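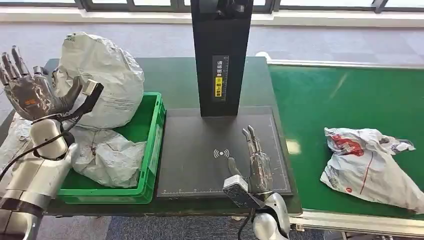

Wernumcombe Parcel Bench

Contents of this folder

Notes and records on how soft parcels are handled at a small packing bench: bags in plastic crates, a flat pad, and the table they share. The collection covers mailing bags and sacks only. Boxes are kept in a separate folder, Wernumcombe Cartons, which has its own README.

There are 1,285 records. Each one covers a single parcel from the time it leaves the crate to the time it is set down again. Of these, 673 have a written note on the condition of the bag. The rest have the basic fields only.

Why bags

Most packing guides we found were written for boxes. A box has flat sides and stays the size it was. A plastic bag slumps, traps air, and folds over its own label. The Vondov list, which we used as a starting point, had one entry for all soft packaging, and it wasn't enough for our purposes. We split it into flat, bulging and crumpled.

flat -- lies down on the pad by itself
bulging -- full enough to hold a rounded shape
crumpled -- loose plastic with folds that hide part of the surface

A bag can change class while it is being handled. Record the class it had in the crate.

The bench

The table has a dark green matte top and a metal frame along the front. The crate goes on the left half, open side up. The flat black pad goes in the center, to the right of the crate, with its tick marks along the near edge and the column at the back. The label on the column is in Chinese. Leave it uncovered, and don't stick notes over it.

Bags may stand higher than the rim of the crate or hang over the front. Both are fine as long as nothing rests on the pad before its turn. Loose packaging can stay on the table beside the crate until the end of a batch.

Fields

parcel_no -- running number, starts at 1
class -- flat, bulging or crumpled
color -- as seen, in plain words (white-gray, not "silver-ish")
strap -- yes, no or unclear. String counts as a strap.
print -- yes, no or unclear. Don't copy out the text.
weight_g -- whole grams
note -- free text, optional

Weights over 3,000 grams were left out. Those parcels went to another bench -- the Yalçınkaya one -- and were entered on a different form that doesn't match this one.

Known problems

Shiny plastic was hard to put a color to. Records from October use "gray" for nearly everything, and we have not gone back to fix them.

In one batch of 50, the strap field was filled in after the bags had already been sent out. Those records are marked "late" in the note field. Leave them out if straps matter to your work.

Some parcels were weighed with a corner of the bag touching the table. The note says "corner" where this was spotted.

Versions

1.0 -- first set, no notes
1.1 -- notes added, class split in three
1.2 -- duplicate parcel numbers removed

File names still start with Prundar, the old name of the project. Renaming them would break the lookup sheet, so they stay as they are.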